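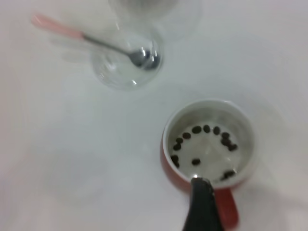

I've had the Trarnex tabletop kit on my desk since April, and enough people have emailed about it that I'm putting my notes in one place. I paid for it myself. I'm a hobbyist with a spare room and a day job in payroll, so read this with that in mind.

The version I bought is the one with the arm, the gripper, the wrist camera and a year of their training service. It cost 2215 dollars with shipping. There's a cheaper one at 1466 that leaves out the wrist camera and the training service. I'd skip that one. Almost everything I've done with mine depends on the camera, and adding it later means taking the wrist apart and running a new cable through the forearm.

Setup took me one evening. The base clamps to the table with two screws, and the arm bolts on top of that. The printed guide is fine up to the part about calibration, where it sends you to a web page that was down when I tried it. Randi Rustad has a write-up on the owners' forum that covers the same steps with better pictures, and I used that. The one thing I'd add is to tighten the base again after the first hour of use. Mine had worked itself a little loose and I spent a while blaming the software.

The way it works is that you move the arm by hand through a job, over and over, and the kit records the joints and the camera together. Then you upload the recordings and Trarnex sends back a trained model. Their page says 10 demonstrations is enough to get started. For stacking blocks that was true. For anything with cups it was nowhere near enough for me.

Cups are what I've been doing most of the time. My usual layout is a red mug with a white inside, with coffee beans in the bottom, and a clear glass with a teaspoon in it on a white table. The job is to get a finger of the gripper over the rim of the mug, close on the wall and lift it without tipping. The beans give me something to check afterward, and they show up very well against the white. They're also a lot easier to clean up than water.

The mug is the easy half. The camera sees the rim clearly and the red handle gives it something to line up with. The glass is harder. Clear glass on a white surface is close to the worst thing you can put in front of this camera, and any time the wrist is moving fast the picture smears and the rim turns into a faint ring. Slowing the arm down to the second speed setting helped more than any change I made to the lighting. I leave it there now.

The fingers that come in the box are hard and black and a bit thick at the end. They'll go into a mug with no trouble. I wouldn't try them in an espresso cup. Hubmann sells a softer set that fits the same mount, and I've ordered those but they haven't come yet.

Training jobs come back overnight if you send them before dinner. You get 4 a month with the service, and extra ones are charged separately. I ran out in the first two weeks by sending up bad recordings, so watch them through before you upload. The player is clumsy but it does the job. You can't trim a recording in it, only keep it or delete it, and I'd like to see that fixed.

Support has been OK. I wrote to them twice. The first answer came the next morning and solved the problem. The second one was a link to the page that was down.

I also looked at the Jemau arm before buying. It has a longer reach and it's quieter, from what I saw at the Perneck open day, but you have to do the training on your own computer and mine is too old for that. If you have a good graphics card already, I'd look at it seriously.

I'm keeping the Trarnex. Once the soft fingers are on I'll redo the glass recordings from scratch and post the numbers.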